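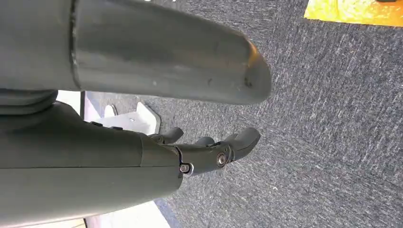 Getting a flattened patch of carpet to stand up again?
Posted in Home & Garden > Floors and Walls
34 replies hidden, showing most helpful

Brayden Boychuk
Hello all! We moved into our flat in April and I am completely in love with it, apart from one thing. The previous people had a very heavy sideboard in the front room and it has left four deep dents and a long squashed strip where the base sat. The carpet is a short grey loop, quite dense, and I'm told it's wool mix but I haven't got any paperwork for it. I've hoovered it in every direction known to man and the strip still shows up whenever the sun comes in low, so every evening basically.

I've read about ice cubes, irons, forks, hair dryers and a special brush called a Clamo that costs more than I want to spend on a brush. Has anyone had a go at any of these on a loop pile? I'd love to sort it before my parents come to stay, and I'm quite happy to spend a Sunday on my knees if that's what it takes. Also, would a rug on top make things worse in the long run?

Diane McKinnon
Oh, I love this job! It is so satisfying, you're in for a treat. I've done every room in this house and my sister's too, and ice cubes are where I'd start. Put one in each dent (two if the dent is a big one, say from a bed leg) and leave them to melt completely, overnight if you can. Blot up the water with an old towel, pressing down and not rubbing, then tease the loops up with your fingertips. On loop pile please keep the fork in the drawer! If you catch a loop and pull it you can end up with a run, a bit like a jumper, and then you've got something far worse than a dent.

For the long strip I'd use steam instead, as you'd be there all week with ice. Wring out a clean white tea towel so it's damp, lay it over the strip, and hold a steam iron just above it on a low wool setting. Don't press down. Ten seconds or so, lift the towel, fluff with your hand, move along. Try it behind a door first, because some mixes have a lot of polypropylene in them and that really doesn't like heat. If the fibres go shiny or feel crisp in your test bit, stop there and stick to the ice.

Then let it dry properly before anyone walks on it. I open the windows and shut the door for 8 hours and the cat sulks in the hall. Some of my dents took three goes with a day in between, so don't lose heart if the first try only gets you halfway. The hall one where the piano stood never came right up to the top, but I'd defy you to find it now.

A rug is fine! Just get a breathable underlay, avoid the rubber-backed sort, and shift it round now and then.

imow_at_no_80
steam worked for me, ice did nothing except make a puddle. mine was nylon though. those little furniture cups are worth getting for next time, I got the wide ones and haven't had a mark since

Doucette
I did this in a rented place and I'd add one thing to Diane's lovely answer, which is to look at what's under the carpet. Ours had that crumbly old foam underlay, and where the wardrobe had been it had gone as flat as cardboard. I could fluff the pile as much as I liked and there was still a hollow. If you can get at an edge, lift a corner with pliers (gently, the gripper rod has sharp pins!) and have a feel. You can buy offcuts of underlay very cheaply and a fitter can patch it in under an hour.

Brayden Boychuk
Thank you, these are brilliant! Did the ice last night and two of the dents have gone already, I was far too excited about it at breakfast. The other two are better but I can still find them with my toes. I tested the steam inside the cupboard and the wool didn't seem to mind, so the strip is next. Underlay feels springy at the doorway, but I'll check nearer the window too. Diane, did you brush yours afterwards or just use your hands?

Diane McKinnon
Hands first, then a soft clothes brush once it was bone dry. An old Bruketti one from the charity shop, nothing fancy. Very pleased for you!

Viewed 3298 times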